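**Zirnov simulation group: notice on the mug handling fault** (16/03/2020)

1/ We are reporting a fault in the Pindik grasp controller, found during simulated tabletop trials. No physical equipment was involved and no person was at risk.

2/ The task is mug handling on a perforated work surface shared with plates, crates, a bowl and a banana. Views from the simulated cell follow.

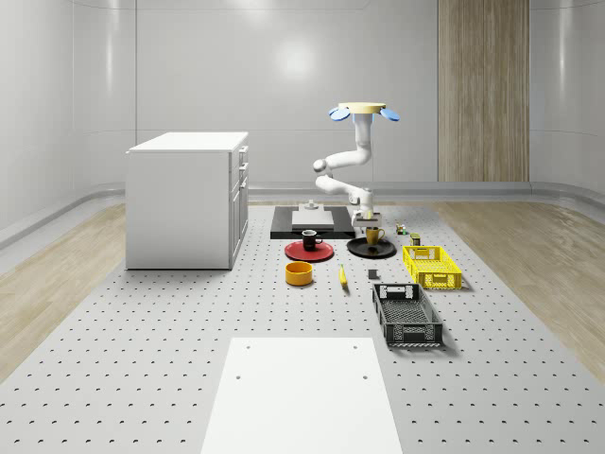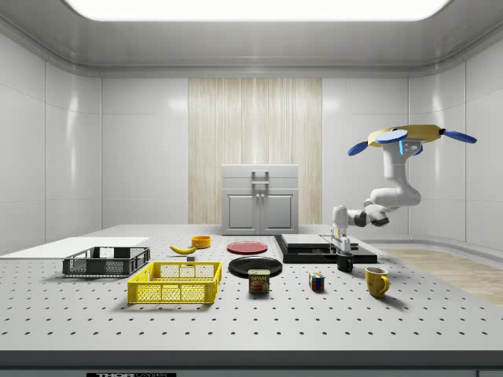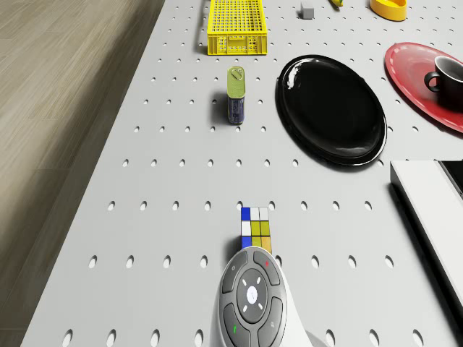
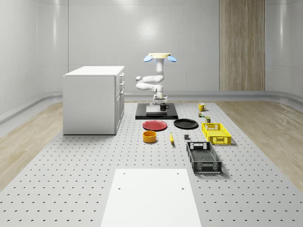
*Simulated tabletop cell with the objects used in the mug handling task. Four views.*

3/ The fault: in 3 of 1000 runs, the controller recorded a completed release while the fingers were still closing. The arm then began its next move with the mug handle caught.

4/ Our logs place the error in the release check. It read finger position from the previous control step. When a step ran long, the old value passed the check and the next motion command was sent.

5/ The force limit did not stop the arm in these runs. It was set at 30 N and the load on the handle stayed below that value. We consider this the more serious finding. A limit chosen for crates should not have been applied to mugs.

6/ Interim measures, effective today:
- Pindik build 245 is withdrawn from all test cells.
- The Mendes site will not run mug tasks on hardware.
- The release check must read the current step or halt the arm.

7/ Partners who received build 245 through Skalden should return to the build they used before it. Saved task files are not affected and do not need to be rebuilt.

8/ The full set of runs will be repeated with the corrected check and a separate force limit for each object type. Results will be published in May. Related log files may be sent to the Zirnov safety desk by the usual partner channel.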